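Workshop notebook, Hatia House activity room
Thursday, started writing 7:40 in the morning, coffee in hand

Quiet building, so I'm going to get the move-in welcome notes down before the breakfast carts start. Iulian asked me to write up what we've changed in the first-month program, and I keep promising him and then fixing door chimes instead. If you're picking this up cold: the Rorthorpe wing has 28 apartments, 19 of them lived in at the moment, and the rest will fill over the winter if the waiting list holds. What we're working on in here is everything a new resident touches or reads in the first few weeks. Door signs, the memory shelf outside each apartment, the welcome booklet, the big-print calendar.

Door signs first, as they took up most of November. The first batch had the name in a thin script that everyone in the office loved and hardly a resident could read from the handrail. Mrs. L. in the corner apartment walked past her own door twice and then told me, very kindly, that it was a lovely sign for somebody with younger eyes. So we're on plain block letters now, dark on cream, and the name sits lower so you can read it from a wheelchair. Reynaldo cut the new blanks on the small saw and sanded every corner by hand – bless him, they feel wonderful. 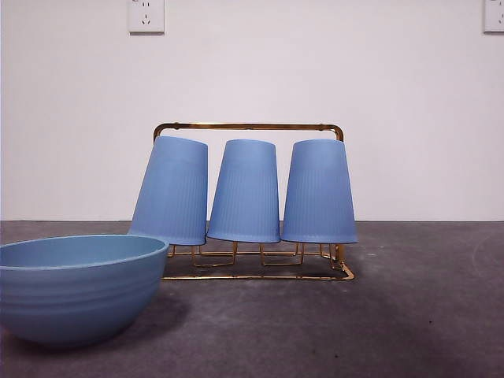 Memory shelves are further behind. The shelf is fine, the lip along the front is fine, but the clear doors from Lagman arrived with a catch that needs a good hard pinch, and a good hard pinch is exactly what a lot of our folks haven't got. I've asked for the magnetic kind and am waiting to hear. Meanwhile I want to rethink the sample shelf we show to families on tours, which at present holds a ceramic dog and a framed poem and looks like a gift shop. Real kitchen things would do it better. A light blue plastic bowl with ridges around the outside, say, or a gold wire cup rack, the kind of everyday stuff people have had their hands on for years. When my own mother moved, the thing that settled her was her old flour scoop, and we had very nearly left it in a box in my brother's garage. I'd like the booklet to say something about that in a gentle way, so families don't clear out every drawer before the moving van comes.

On to the booklet. We printed 500 of the last version and I'm sorry to say there are 400 still in the closet, which tells you how much good it was doing. Too long, and it opened with the parking rules. Iulian and I sat down with it over lunch and moved the parking to the back, then put the dining room hours and the name of the person at the front desk on the very first page. We also took out the word "facility" everywhere we found it. I think I missed one under laundry, will check.

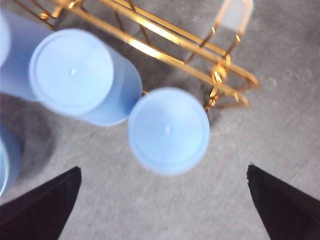

Blue cups and the gold wire rack, on the gray carpet.

Calendar trial. We hung the big one by the elevator at Nolton Court, our sister building, to see whether people would stop and read it. They did stop, mostly to argue about whether the singing group should be before or after lunch, and I count that as a success. Two fixes: the afternoon column needs a warmer color because the pale yellow washes out under those lights, and the magnets for the activities have to be fatter. Reynaldo has an idea about gluing them to wooden drawer knobs. I told him to make a few and we'll let the Tuesday card players be the judges, they are not shy.

One thing keeps coming up on tours, and I'd like us all to say the same thing, so I'm copying it in here the way it will go in the booklet.
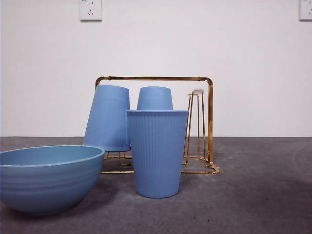

Can a new resident bring their own furniture?
Most people do. The apartments come unfurnished apart from the window blinds, and we'd love to see your own bed, your own chair and your own lamps in there. Give us a call before moving day and one of us will come and measure with you.

(Iulian wants "we'd love to see" changed to "we encourage." I like it as it is. To discuss.)

Left to do: ring Lagman again about the catches. Sand and oil the last of the door blanks, Reynaldo has the good oil in his truck. New yellow for the calendar, bring swatches upstairs and look at them under the real lights and not at this bench. Find the missing "facility." And somebody please put the label maker back in the top drawer, I've been writing on masking tape all week.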